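Stop Tuning the Gripper First

Most write-ups on home-built arms start with the gripper and spend most of their length there: finger geometry, pad material, closing force. I think this is the wrong order. On a bench build, the cable routing and the wrist mount decide what the arm can do, and the fingers should be drawn last.

My own arm lives in the shared workshop at Lasterance. The first gripper took most of June and 147 printed or cut parts, nearly all of them scrapped. It closed well on a test block. It was also 30 mm too wide at the linkage to enter anything with a side wall, a fact I could have had from a ruler on the first evening.

A desktop PC is a good target for this kind of work. The parts are cheap, the connectors are standard, and the space is hostile – sheet-metal edges, loose wire bundles, a drive cage that leaves little room for a wrist to turn.
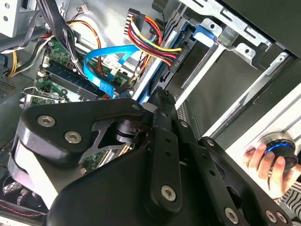

Clearance is a property of the whole tool, including the screws that hold it together. A socket head standing proud of a plate will catch a SATA cable before the fingertip gets near the plug. Countersink where the plate thickness allows. Where it does not, put the head on the side facing away from the wiring and accept the awkward assembly.

Noémie Tanguy, who built the Vetham arm two benches over, disagrees. Her position is that a compliant finger forgives a poor approach, and that software can find a better path later. I grant the first half. Compliance at the tip does nothing for a linkage that is already resting on the drive cage, and no planner will find a path that the geometry excludes.

So my order is fixed now: measure the opening, draw the wrist, route the cables, then design fingers to fit whatever volume remains. The second gripper followed it and took more than 100 fewer parts to get right.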